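Residency Diary: Colovora House Library and Reading Room
Entry for June 12, 2024
Kept on behalf of the House by Ye-seo Do, Resident Cataloguer

Morning

The reading room was opened at the usual hour. The blinds on the garden side remain down while the window frames are repainted, and readers were directed to the long tables nearer the door, where the light is adequate for print but poor for pencil. Two of the desk lamps have been moved across for the week.

Work continued on the Brynjólfsdóttir bequest. The collection stands at 2,345 items on the donor's own handlist, which was typed on several machines over a long period and does not follow one system throughout. Early pages give author, title and place. Later pages give the title only, and sometimes just the colour of the binding. I have decided to keep the donor's numbers as a secondary reference and to assign House numbers in the ordinary way. This was put to the Keeper in writing and agreed before eleven.

I completed 27 records before lunch. Most are travel and natural history, with a run of coastal pilots that will be of interest to the harbour society. One volume of tide tables has been annotated throughout in green ink, with remarks on weather, the price of fish and the conduct of a neighbour's dog. The annotations have been noted in the record. The dog has been given the subject heading "Dogs - anecdotes", subject to review.

Afternoon

A meeting was held with the Allum bindery concerning the folio atlases. Their estimate is higher than the one received last September, the difference being put down to the cost of leather. The House has asked for a second figure using cloth on the spines and plain paper sides. The atlases are sound inside and are seldom asked for, and a modest repair would serve them well. Collection will be arranged once the revised figure has been received.

The bindery also looked at the pamphlet boxes from the upper gallery. Some 56 of these show wear at the corners, and a number have lost their labels altogether. It was agreed that boxes still holding their shape should be patched in-house and the remainder replaced over two financial years. I am to draw up the order of work, beginning with the local sermons, whose boxes are the worst.

An enquiry was received by post from a reader in Wilavura, who wishes to know whether the House holds the parish magazine for the years of the railway dispute. The House holds it, though with a gap in the second year. A reply has been drafted offering copies at the standard charge, and suggesting that the county record office be approached for the missing numbers. The reader's letter was written on both sides of very thin paper and took longer to read than to answer.

The afternoon was otherwise quiet. A gentleman consulting the enclosure maps asked for the window to be opened, and a lady consulting the newspapers asked for it to be closed. It was left ajar.

Storage and shelving

The Keeper has asked that thought be given to small storage at the issue desk, where slips, request forms, weights and book supports at present share one drawer. I have looked at several arrangements. Baskets fixed to the wall would free the desk top, and divided ones would allow the slips to be kept by day of request. Open baskets at floor level might take returned items awaiting inspection, though readers' feet must be considered.

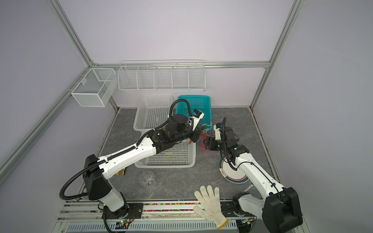 Wants and reminders

Acid-free tissue is down to the last packet. Soft pencils are needed for the public tables. The date stamp is sticking again at the month and should be cleaned before it is used on anything but scrap.

The ladder in the upper gallery has developed a lean to the left. A notice has been placed on it, and staff are asked to use the kick stool until the joiner has called.

The draft guide to the bequest is to go to the Keeper by the end of the month. I have the introduction and the section on the coastal pilots in fair order - the section on natural history is still mostly headings. The donor's niece has offered to read the biographical note and correct the spelling of the family farm, which appears in three forms in our own files.

The room was closed at the usual hour. All maps were returned to their drawers, and one umbrella was left behind.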